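Glass doors in sim: keep the episodes where the camera is right up against the pane?

lattice_bolt
Posts: 43

Background first. We're collecting teleop demonstrations in Orkus for a mobile policy, house interiors only, target 4,000 episodes by the end of August. Every episode is a navigate-and-open task. Anything glazed is where we lose the most. The rendered glass comes out gray and faintly reflective, the depth channel gives the pane in some layouts and the contents in others, and labelers then disagree about what the target is.

The kind of view I mean: 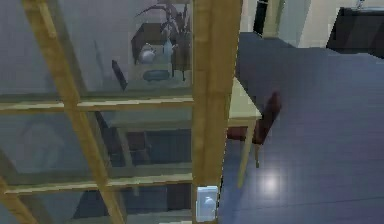
Karim Bouzid
Data collection lead, Varnura

I'll answer since it's my spec you're quoting. Keep them. A shelf behind glass with a white teapot and a bottle on it is a legitimate input, and the policy has to learn that it can't reach those objects without dealing with the front first. If you filter on distance to glass you remove the approach phase from every cabinet episode. We did that once on a batch of 200 and the trained policy stopped short of every cabinet in the holdout.

What you should fix is depth. Check whether the glass material is flagged transparent in the depth pass. Ours was inherited from the window asset and half the cabinets never got the flag.

lattice_bolt
Flag is missing on all the Hevirico cabinets and present on the doors. That explains the split between layouts. Rerendering depth now, RGB stays as it is.

ridgeline7
Disagree on keeping everything. Near-glass frames are fine, near-glass episodes with no gripper in view from start to finish are not. With the arm out of view you have base motion and pixels, and the action labels for the arm are constant. Train on enough of that and it learns to hold still near glass. I'd cap them at 60 per layout.

Karim Bouzid
Constant arm actions during base motion are correct labels. The operator wasn't moving the arm. Mask the arm loss on those segments if it bothers you. A cap is a blunt way to get the same result and it costs you scene coverage.

ridgeline7
Masking works if your segmentation into base and arm phases is reliable. Is it?

Karim Bouzid
On door tasks, yes. On cabinets, less so. Operators nudge the base while reaching.

lattice_bolt
Related problem, same house. Doorway episodes. The instruction is "open the door" and there can be two candidates in view, one already open.
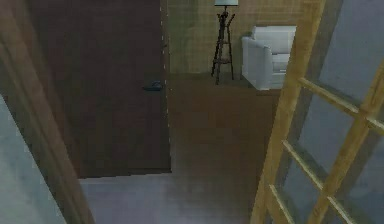
Glass-paned door open on the right, brown door closed with the lever on its right side. Lamp and armchair in the room beyond.

My labelers marked the instruction as ambiguous. I think it's resolvable, one door is closed and the other isn't, so "open" only applies to one of them.

ta_fork
Resolvable for you. The language encoder has no idea about state. I maintain the instruction templates in the Tạ fork and we rewrite all of these to name the door by color or material. "Open the brown door." Takes a script and an afternoon if your asset metadata is clean.

lattice_bolt
It isn't clean. The brown one is tagged "door_interior" and so is the glass one.

ridgeline7
I'd leave a share of them unrewritten. If every instruction names the color, the model never has to look at whether a door is open, and people don't talk like that at deployment.

ta_fork
Fair. We keep up to a tenth in the short form. More than that and success on two-door layouts dropped for us.

Karim Bouzid
Don't edit the raw instruction in either case. Add a second field, keep the original, sample between them at load time. Then you can argue over the ratio without touching the dataset.

lattice_bolt
Doing that. I'll write the retagged asset list to the shared folder once the depth rerender finishes. Cap question still open on my side, I'll run it both ways on the cabinet subset and post the holdout numbers in this thread.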